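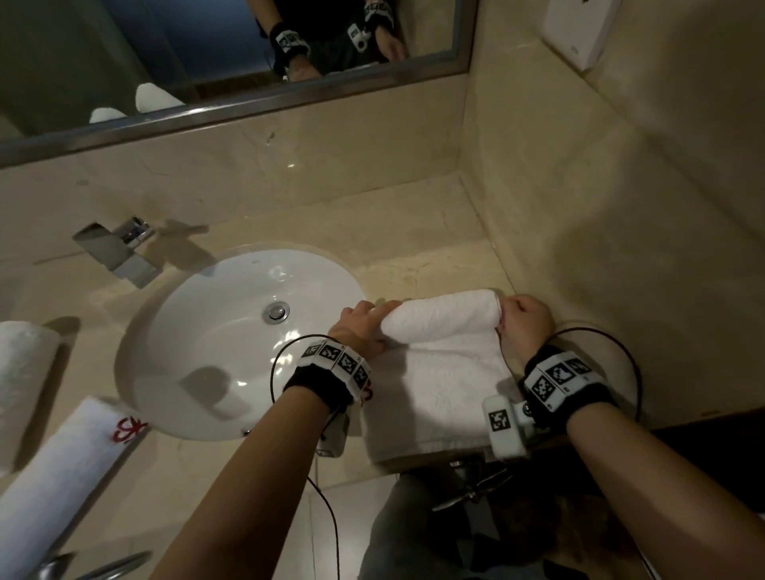

*Rolling a terry towel beside a vanity basin, with square fiducial markers on both wrist cuffs*

The **Marnstead cuff fault** was a tracking failure in wrist-worn marker cuffs used to record hand motion for robot training. It caused the left and right wrist positions to be exchanged for short periods during two-handed tasks, mainly towel rolling and folding. The fault was traced to an error in the way marker identities were assigned when part of a cuff was hidden from the camera. It is named after Marnstead, the recording program in which it was first reported.

## Background

Marnstead recorded people doing housekeeping work in bathrooms and bedrooms. The recordings were used to train Josar, a two-armed service robot built by Carretero. Each wrist carried a cuff with printed square markers, and a camera worn on the head observed them. Software named Fludum found the markers in each image, computed the position of each wrist, and passed the result to the training set.

Square markers of this type are read by their black-and-white pattern. A marker must be seen nearly whole to be decoded. When it is bent, shaded or partly covered, the software may still find its outline but fail to read its number.

## Description of the fault

Towel rolling brings the wrists close together and turns them inward, so that one or more markers on each cuff leave the camera's view. In this condition Fludum used a fallback rule: an outline that could not be decoded was given the identity of the nearest marker in the previous image. If the hands had moved quickly, the nearest marker could belong to the other wrist.

Bathroom mirrors made the problem worse. A reflected marker has a reversed pattern and is normally rejected at the decoding step, but the fallback rule did not require decoding. A reflected outline could therefore be accepted as a real one, which placed the wrist at a point behind the wall.

The errors were short and the position returned to normal once a marker was decoded again. A smoothing filter later in the process turned each sudden jump into a fast but continuous motion. For this reason the automatic limit check, which looked for jumps between single images, did not flag the affected recordings.

## Incident

The fault was noticed after Josar was tested on a towel-rolling task at a stone vanity counter. Near the end of the roll the left arm crossed toward the right arm and the two grippers made contact. The robot's force limit stopped both arms. No one was hurt, and damage was confined to one gripper finger and its mount.

The stop was first logged as a planning error. Darmawan Halim, a test engineer at Carretero, compared the commanded path with the training recordings and found the same crossing motion in several of them. A review of 865 towel recordings found exchanged or reflected wrist positions in 41. Most were in rooms with a mirror directly above the counter.

## Correction

The fallback rule was removed in a Fludum update released on Thursday, October 21, 2021. Outlines that cannot be decoded are now discarded, and the wrist position is marked as missing until a valid marker returns. Gaps of up to 3 images are filled by interpolation. Longer gaps cause the section to be left out of training.

Other changes made at the same time were:

- separate marker number ranges for left and right cuffs
- a limit check run before the smoothing filter
- a check on the distance between wrists - positions more than a full arm span apart are rejected
- a mask over mirror areas, drawn by the operator before recording starts

The affected recordings were processed again from the original images. Those that could not be recovered were withdrawn, and Josar was retrained on the remaining set.

## Limitations

The mirror mask is fixed to the room and depends on a good estimate of head position. If that estimate drifts, the mask may cover part of the counter and hide real markers. The update also increased the share of missing wrist data in folding tasks, where cloth often covers the cuffs.

## See also

- Fiducial marker
- Motion capture
- Occlusion (computer vision)
- Robot collision detection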